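Drotirance

Drotirance is a set of written rules for recording and checking robot grasping episodes in computer simulation. It covers how a simulated gripper, its camera view and the objects around it must be set up before an episode is saved, and which records have to be kept with it. The rules were drawn up by the software firm Lumar together with Feltora, a maker of test tools, and the current edition is dated 2022-05-28. Drotirance is a working practice agreed between its users and has no legal force.

Background

Before the rules existed, Lumar and Feltora each kept their own episode files. The two sets could not be merged. Finger opening was stored as a distance in one set and as a share of full travel in the other, and the time step was often missing. A first draft was passed between the firms in April and tested on the Guillot collection, a body of 1194 simulated episodes. Most of the later changes to the draft concern units and file headers.

Scope

The rules apply to two-finger parallel grippers in rigid-body simulation. Soft fingers, suction cups and hands with more than two fingers are left out. Drotirance does not say how a grasp should be planned or what success rate is acceptable. It deals only with setup, recording and review.

Structure

The text has seven parts: terms, units, scene setup, camera placement, episode records, review and storage. Together they hold 19 numbered requirements. A requirement using "must" is binding on anyone who claims to follow the rules. One using "should" may be set aside if the reason is written in the file header.

Main requirements

Lengths must be given in meters and angles in radians. The finger opening is measured between the inner faces at the fingertips, and zero means that the faces touch.

Each object must have a separate collision shape. Where the drawn shape and the collision shape differ, both must be stored. Simple faceted models are allowed for drawing, as long as the outline of any thin or curved part is kept. Parts joined to one another are listed as one object with a named joint, or with the word "fixed" if no motion between them is allowed.

A camera mounted on the gripper must keep the same position relative to the palm through the whole episode. Both fingertips should be in view when the gripper is fully open. Lighting must not be changed during an episode. Dark backgrounds are permitted, but the fingers have to remain distinct from them.
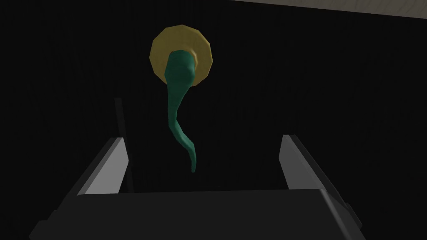
Simulated gripper view with both fingers visible against a dark background. A tapering green object attached to a golden-yellow disc is between the fingers, touching neither.

Review

A reviewer must replay an episode from its stored starting state and compare the result with the saved record. Contact between finger and object is read from the simulator's contact list and must not be judged from the rendered view alone. An episode that fails replay is marked and kept; deleting it is not allowed. For large collections, a sample of 20 episodes is replayed first, and a single failure in the sample means that the full collection has to be replayed.

Use and criticism

The Guillot collection was converted to the Drotirance format and remains its main reference set. Users have objected that the replay rule is hard to meet on simulators whose contact solver gives slightly different results from one machine to another. The current edition answers this by letting the user declare a tolerance in the header, though it sets no upper limit on that value. The lack of any rule on surface friction has also been criticized.

See also

Contact modeling
Parallel gripper
Robot simulation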